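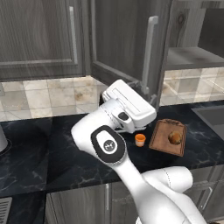
Figure 1. Kitchen counter in black marble with a white robot arm reaching across it (computer rendering).

4.2 Time between conviction and sentence

We now turn to the gap between the day a court finds a defendant guilty and the day it passes sentence. The court rules allow a judge to do both at one sitting, but in serious cases the sentence is usually put off so that both sides can be heard on it. The rules set no upper limit on the wait.

The sample is made up of 1,086 case files from the district courts at Tunport, Zelenák and Javov. All ended in conviction for an offence carrying at least five years in prison. Files were drawn from the Zotanard register, in which clerks enter the date of each hearing and the reason for any adjournment. Where the register and the paper file gave different dates, we used the paper file. Cases in which the defendant died or absconded before sentence were left out at an earlier stage (see Section 3).

The median wait was 13 days. It was shortest at Javov, where judges tend to fix the sentence hearing before the verdict is read, and longest at Tunport, where the date is set afterwards by the listing office. Zelenák falls between the two. The order of the three courts stays the same when murder cases are taken out, and also when only defendants held in custody are counted.

The reasons given for adjournment were less useful than we had hoped. Many entries say only "order reserved" or "for arguments", and clerks at Tunport appear to use the two phrases for the same thing. To get a fuller picture we read about 200 of the longest-running files from start to finish. A late report on the defendant's background was the most common cause of delay in these. Next came a change of defence counsel after the verdict, which nearly always led to a fresh date. Requests by the prosecution for more time were rare, and when they were made it was mostly to bring in a statement from the victim's family.

Marisol Obi coded the reasons for delay, and a second reader coded a part of the same files without seeing her entries. The two disagreed most often over hearings put off because the judge was sitting elsewhere. We decided to count these under "court unavailable" even if one of the parties had also asked for time.

Longer waits did not go with heavier sentences once the type of offence was taken into account. There was a weak link in the fraud cases at Zelenák, but it rests on a small group of files that share a single trial judge, and we do not make anything of it here. Defendants with a court-appointed lawyer waited longer than those who paid for their own. The difference holds in each court, though at Javov it is slight.

The register was copied on 14 June 2024. Appeals lodged after that date are not covered, and sentences later changed on appeal are shown as first passed. The treatment of joint trials, in which several defendants may be sentenced on different days, is set out in Section 4.3.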